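Notebook, block table, Monday, 3:40 pm

Second go at the color layout and I'm really happy with it! Last week's version used one long tray per color and it was a pain, you kept reaching over one pile to get at another. Now each color gets small compartments drawn straight on the white tabletop in red pen, sized for four of the big blocks in a two-by-two square, and they fit so nicely. 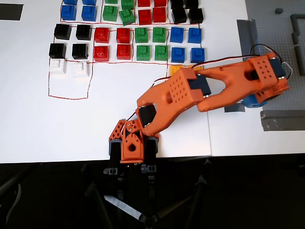
Drew the lines freehand after measuring the first few with a ruler. They wander a bit but the blocks don't care. Pen went on easily, about 12 minutes for the lot. If we ever want the table back, try the Enport cleaner on a corner first (shelf 7, behind the paper towels).

White is the weak spot. White blocks on a white top are hard to pick out at a glance and I've miscounted them more than once. Yellow is a joy by comparison. Could we put gray paper down in the white compartments? Want to try that before anything else.

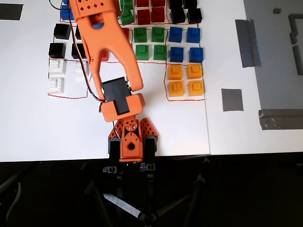

Also tempted to swap black and white so the black squares aren't so close to each other. Ask Wevden if they still sell the big blocks loose, old order number was 2747.

Tried small bricks on top of the larger base bricks too, same color on same color. Love how these look in rows, and they're much easier to grab than a single block.

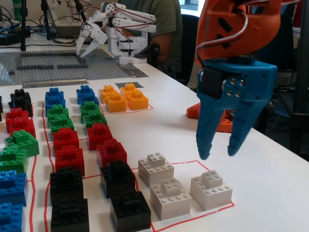
Plandness Workshop, Table Group

Next: work out how far apart stacks need to be so your fingers don't knock the neighbor. My guess is 19 mm, will measure. And buy a new red pen, this one is nearly dead.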